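Walking group news

The path along the river from Dallstead to Prurnmont is open again, and in July we will walk it together. It is 14 kilometers and mostly flat. Please bring water, there is no shop on the way.

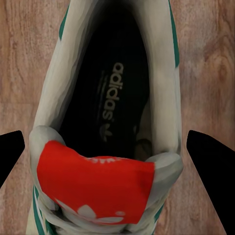 Ljubica Begović wrote to us that the early start is hard for people who come by bus, and she asks for half an hour more. So we meet at 9:30 at the old bridge. To join, please write your name on the list at the library.

Miyuki Uchida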